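Pusimetti Hand Guide and Remote Teach Kit

Two-finger teaching package for food assembly cells

Overview | Specifications | What is included | Support

The Pusimetti kit records demonstrations for an arm that already has a parallel gripper. The operator either moves the arm by hand from a clamp-on handle or drives it from a desk controller in another room. Both methods write the same kind of record: joint positions, finger opening, handle force and the wrist camera view, all on one clock. A program trained on hand-guided records can be extended with remote ones without conversion.

Arura builds the kit at its Utascombe shop. It is sold to kitchens, packaging labs and schools that need a robot to learn short handling tasks from people who do not write code.

Choosing a teaching method

Hand guiding suits tasks where contact matters. The handle sits behind the wrist, clear of the camera, and the arm carries its own weight while the enable switch is held halfway. Releasing the switch or squeezing it fully stops the arm. The operator feels resistance directly, and the force channel is usually smoother than in remote records.

Remote control suits tasks where a person standing at the table would block the work or touch food. The desk controller has one grip for position and a trigger for finger opening. Motion scaling has 4 settings. Setting 1 is full speed and is meant for travel; setting 3 is the usual choice close to a fixture. Contact is returned as a light push on the trigger. 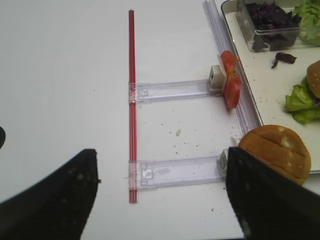

Fixtures with moving or clear parts need more care in teaching than solid ones. The wrist camera must hold the contact point in view during the approach, and the fingers must not hide the part that is about to be pushed. On a sandwich task, where a red tomato slice stands on edge between a white block and a clear rail, the block is the better visual reference, as clear plastic gives weak edges over a white table. Set the exposure from the table surface and lock it before the first record. Leave it locked for the whole set.

Recording a set

Each demonstration is a single file with a start mark, an end mark and any number of labels between them. Labels are added with the side button on the handle or the foot pedal at the desk. Typical labels are approach, contact, push and release. They can be moved later in the editor but not added to a locked file.

Record at least 5 demonstrations of each step before training. Vary the starting position of the arm between records and keep the end condition the same. A hesitation of more than two seconds is flagged in the editor, where it can be trimmed or kept. Failed attempts may be kept under the label reject. They are excluded from training by default – the setting is per set, not per file.

Where one task covers several ingredients, teach each one as its own step. A bun half and a thin slice differ in stiffness and in how they stand against a block, and a push force that moves one cleanly can fold the other.
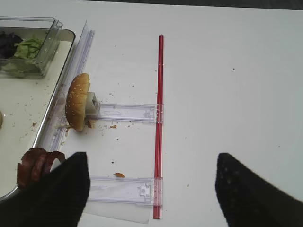

Impi Kettunen wrote to us that the remote records gave better repeatability on push steps than the hand-guided ones, but only after the trigger return was turned down. At the factory level it made operators stop early, before the part had finished its travel. She also asked for the scaling setting to be shown in the editor beside each label. The current editor release shows it in the label column.

Specifications

Grippers supported: two-finger parallel, electric
Mounting: clamp ring behind wrist, 4 screws
Enable switch: three-position, on handle and desk controller
Motion scaling: 4 settings
Camera inputs: 2 (wrist and one fixed)
Label inputs: side button, foot pedal
Cleaning: wipe down only; do not spray the handle or camera

What is included

Guide handle with clamp ring
Desk controller with foot pedal
Wrist camera bracket and cable
Editor license for 3 seats
Printed setup sheet

The fixed camera is not included. The Tikkanen stand fits the second input cable and is listed under accessories.

Support

Setup calls are held on Thursday. Have the arm model, gripper stroke and one sample record ready. Clamp rings for other wrist diameters can be ordered separately; send the measured diameter with the order.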